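Desk surface, second pass

17th July

The desk refinish is done, apart from the back edge, which faces the wall and can wait. I said in March that I would write up the oil once it had been through some real use, so these are the notes.

The top is light-coloured wood, 70 cm deep. The old varnish had worn through where my forearms rest and had gone tacky near the front. I took it off with a card scraper first, then sanded at 120 and 180 grit. I stopped at 180 on purpose. The Marras tin says to go to 240, but on a test offcut the finer surface took up noticeably less oil and marked more easily.

Three coats, wiped on with a cotton rag and wiped off after 15 minutes. I left a full day between the first and second, and two days before the third. Total consumption was 124 mL, measured by weighing the tin before and after and dividing by the density on the data sheet. The colour change is slight. Under daylight it is a bit warmer than bare wood; under the LED strip it goes pinkish, and that is the strip, which has a poor red balance at the low setting.

Cure time is the part I got wrong the first time. The tin gives 7 days. At 7 days a coaster left overnight still stuck slightly when I lifted it. At 12 days it did not. My workroom was cold for most of that period — nearly 14 degrees at best — and Notburga Baumgartner, who refinished her bench with the same oil, had no sticking at all in a heated room. I would allow two weeks in winter.

Layout has gone back much as it was. Two monitors at the rear, keyboard in front of them, headphones hung over the top corner of the Huawei. I tried a Rotside clamp hook for the headphones and took it off again, as the clamp pad left a dent in the underside. The mug lives on the left, usually without a coaster, which is a fair test of the finish.
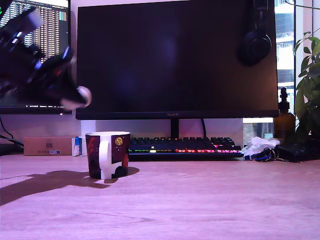
Water rings are the main thing I was checking for. A wet base left for an hour gives a faint mark that fades by the next morning. Hot coffee left for an hour gives one that needs a light rub with the rag and a few drops of oil. Neither went into the grain.

Still to do: the back edge, and the Wudari felt feet, which are too thin for the floor and have already flattened under the left leg. I have a thicker set on order and will fit them when the desk next has to come away from the wall.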